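Stillov Touchline folding chair: a season in the rain

Category: Outdoor and sideline
Reviewed by Pravesh Dlamini

I have spent most of my Saturday-league life standing up. My son plays left back for Dinley under-fourteens, a club whose home pitch slopes so sharply towards the railway that the second half is a different sport, and for years I watched him from my own two feet like a decent person. Then my knee went in the parents' match, and I bought a chair.

The Stillov Touchline is sold as a chair for people who follow a team. It comes in club colours, provided your club plays in navy, black or a green that no side I know of has ever worn. I have used it since pre-season, home and away, and it has now seen more football than our goalkeeper.

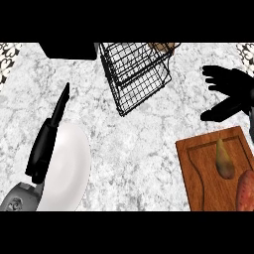
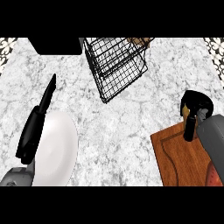
First, getting it there. The chair folds into a long bag with a shoulder strap, and the strap is fine for the walk from the car to the pitch at Dinley. It is less fine at Festton, where the car park is in one parish and the pitch in another. By the time I reached the halfway line the buckle had printed itself on my collarbone and Festton had scored. I have since swapped the strap for one off an old kit bag, and I'd suggest you do the same before you leave the house.

Putting it up takes a few seconds once you know the trick. The instructions don't mention the trick. You pull the back legs apart, push down on the seat with a fist, and then the front legs lock with a click you can hear from the far corner flag. If you push down on the seat first, it half opens and stays that way, and you stand there wrestling a large navy crab in front of the opposition's grandparents. I did this for three matches running.

The seat itself is good. It's wider than the cheap sort and the fabric is pulled tight, so you sit on it and don't get swallowed. The back is high enough to lean your head on during a stoppage. The arms are padded, which I thought was a bit much until the penalty shoot-out in the cup, when I found I'd been gripping them hard enough to leave dents. They came out by the following week.

Now the legs. Stillov gives the chair wide plastic feet, shaped something like a duck's, and claims they stop it sinking. On the top side of our pitch, where the ground drains, they do. On the bottom side they sink level, I'll give them that. You go down slowly and with dignity, all four corners together, and by full time you are watching from roughly the height of a border terrier. Getting the chair out again takes two hands and a bad word. One of the feet stayed behind at an away match in November and I had to go in after it with a corner flag, with the referee's permission.

There is a cup holder on the right arm. It holds a paper cup of tea so long as the tea is below the halfway mark. A flask won't fit. A bottle will, but then you can't get your elbow past it, so you spend the match with one arm folded like somebody waiting to be told off. On the left there is a zipped pocket meant for a phone. Mine holds a team sheet, a spare set of laces and a banana I would prefer not to discuss.

The optional rain hood costs extra and clips to the back with two poles. I had high hopes for it. In straight-down rain it works well and I was the driest adult on the line, which made me no friends at all. In sideways rain, the kind Dinley specialises in, it fills from the front and turns into a sail. During the league game against Urban, a side with matching tracksuits and a man whose whole job seems to be the water bottles, a gust got under mine while I was on my feet appealing for a throw-in. The chair went past the assistant referee at a fair speed and came to rest on the pitch. Play was stopped. The restart was a dropped ball and Urban went up the other end and won a corner from it. I have been asked to sit further along.

So I peg it down now. The chair has a small loop on each back leg, and a pair of ordinary tent pegs through those will hold it in anything short of a gale. Stillov doesn't supply pegs. It does supply a sticker.

Wear so far: the stitching has begun to go at the front left corner of the seat, where I push off to shout. The colour has held up well. One rivet squeaks when I lean forward, and as I lean forward whenever we lose the ball in midfield, the parents nearby have learned to read the game from it. A drop of oil cured it for a fortnight. The bag's zip jammed with mud in January and has never been the same, so the bag is now closed with a sock.

On weight limits, the label says 100 kilos. I am inside that with my coat off. Our manager, who is not, borrowed it for a team talk and it took him without complaint, though I wouldn't like to see the two of them repeat it.

I did try a rival for a couple of matches, a low three-legged stool that belongs to the other left back's mum. It weighs next to nothing and goes in a rucksack. It is also agony by half-time, and you can't see over a substitute. If your child is only ever brought on for the last ten minutes, it might do you nicely.

Would I buy the Touchline again? Probably, yes, without the hood. It's comfortable and solid, and it has got me through a full season of wet grass with my bad knee more or less on speaking terms with the rest of me. We finished 4th from bottom. The presentation do is in May, indoors, and I've been told chairs are provided.

Good: seat, back, padded arms, locks firmly once up
Less good: strap, zip, cup holder, hood in any wind
Score: 4 out of 5, dropping to 2 with the hood fitted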